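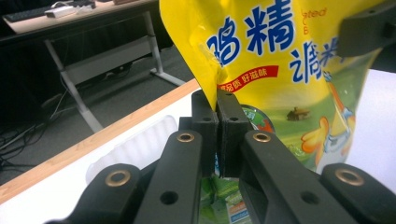

Last updated: 1 July 2023
4 min read

OK so. Rowing. Thirty days of it, done, legs still attached.

Loads of you asked after my last post whether I'd stuck with it and then I went quiet, so you probably assumed no. Fair. I have a history (see: the kettlebell, currently holding the bathroom door open).

Background for anyone new. Back in February I signed up at the Sirkberg, the little gym over the tire place, mostly for the showers as ours was broken. Went twice. Then Mwangi Mrema, who coaches the early group there, caught me on the stairs and asked if I'd ever tried the rower. I said yes. I had not. He knew.

The deal was 30 sessions in 30 days. No weights, no running, just the machine, and whatever stretching he told me to do after. First day I did 500 meters and had to lie on the mat. 500! That's a couple of minutes for normal people. My hands hurt, my butt hurt, and there was a spot between my shoulder blades I hadn't heard from since college.

What I was doing wrong, in case it helps:

Pulling with my arms. Everyone does this apparently. It's legs first, then lean, then arms. I had it on a sticky note on the monitor for a week.

Going too fast up the slide. You rush forward, you slam into your own knees, no rest between strokes. Mwangi made me count "one" going back and "two, three" coming in. Felt ridiculous. Worked.

Damper on 10. Thought higher was harder was better. Nope, dropped it to 4 and my back stopped complaning inside two days.

Week two was the bad one. Slept terribly, snapped at everybody, ate toast standing up. Skipped nothing but only just. There was one morning I sat in the car in the parking lot with the heater on and very nearly drove home. Did the session in a mood. Slowest one since the first week. Still counts.

Week three something clicked and I don't really know what. Breathing maybe. I stopped staring at the numbers and looked at the wall clock instead and the time just went.

Food, since I always get asked: I didn't diet. Ate more, if anything. Eggs, rice, a stupid amount of bananas. Tried a Durico shake because the gym sells them and it tasted like wet chalk, so that was the end of that. Coffee before, big breakfast after.

Kit. Cheap leggings, old T-shirt, thin socks. I did buy Grusex gloves for the blisters and wore them exactly once, they bunch up in the palm and make it worse. Tape is better. Theerawat Panyasiri from the early group showed me how to wrap just the base of the fingers and leave the rest bare, and I haven't had a new blister since.

Did I lose weight? A bit. Don't care that much. My jeans are tight in the thigh and loose in the waist, make of that what you will. Resting heart rate came down. I can carry all the groceries up in one go, and I slept through the night most of the last week which hasnt happened in ages.

Last session I wanted a number to write down so I asked for a flat out four minutes. Got 896 meters. Mwangi looked at it, said "you went off too hard," and walked away to shout at somebody else. He's right, I was hanging on by the end. My go at the same thing midway was 797 so I'm taking it.

Next up he wants me on a proper boat, on actual water, with other people in it. I've said I'll think about it. I get seasick on pedal boats.

Anyway got to run, shower's free. Will put the stretching list up when I find the peice of paper.

Filed under: Fitness, Challenges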